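Reference > Robotics > Testing and Good Practice > Simulated Household Trials

Simulated household trial

Print this page | E-mail this page

A simulated household trial is a test in which a robot works in a computer model of a furnished room. It is used to compare control software before any hardware is put to work, and to collect practice runs for training. Most laboratories follow a written code of practice for such trials. One of the better known is the Kitell guideline, first drafted by Urho Kemppainen and later taken up by the Wevitz and Ajayi test groups. 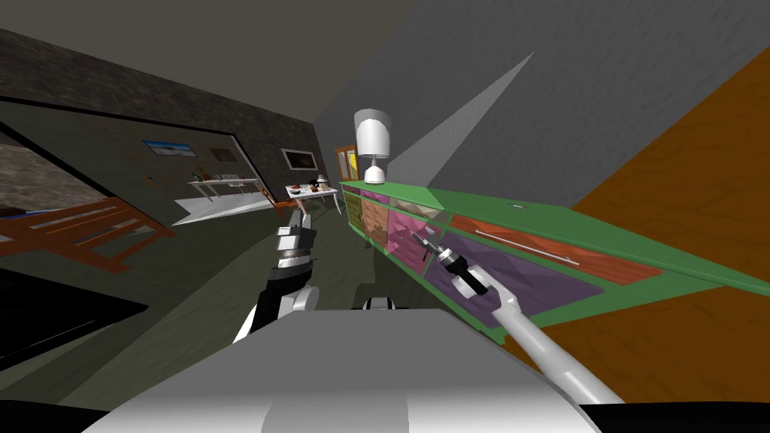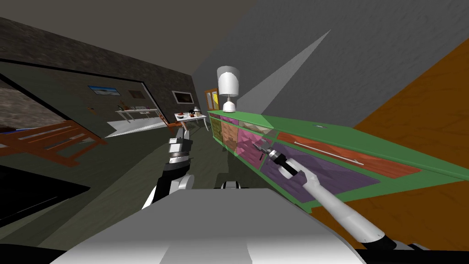
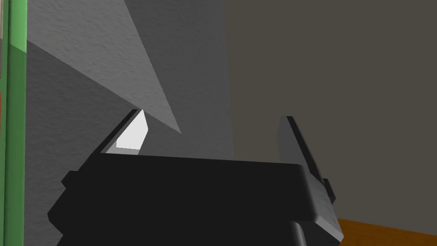
A simulated room with a green sideboard. The first two views take in both arms of the robot; the third is a close view of a gripper.

Scope

The guideline covers tasks with furniture and small household objects, such as opening drawers, clearing tables and moving items between rooms. It does not cover outdoor work or tasks with a simulated person present. Those fall under a separate document, the Prastum supplement.

Scene rules

Each room must be saved under a fixed version number. Colors, wall textures and lighting may be changed between runs, and the guideline encourages this, but the size and joint limits of furniture that the robot is meant to operate must stay the same within a test series. Loose objects can be moved up to 30 centimeters from their listed positions - anything further counts as a new scene.

Camera rules

A trial should record at least one wide view and one view close to each gripper in use. Views may be tilted if the tilt matches the planned mounting on the real robot. Recordings are not to be straightened or cropped afterward. All views must share one clock.

Contact and force

Contact with a drawer front or handle is logged from the simulator's own contact data. Judging contact by eye from a recording is not accepted, as a gripper hovering close to a panel can look as if it is touching. Force limits are set for each task and written down before the first run.

Reporting

A full series consists of 900 runs. Failed runs are kept and reported with the rest. A report must state the simulator version, the robot model, the scene number and any run stopped by an operator. Results from simulation are to be labeled as such in every table - they may not be merged with results from real rooms.

Criticism

Some users find the series length too high for simple tasks. A review of 227 reports found that 28 left out the scene number, and the reporting form was changed the following September.

See also: Contact logging; Drawer tasks; Prastum supplement

Last revised August 19, 2025

Contact the editors | Copyright and terms of use | Back to top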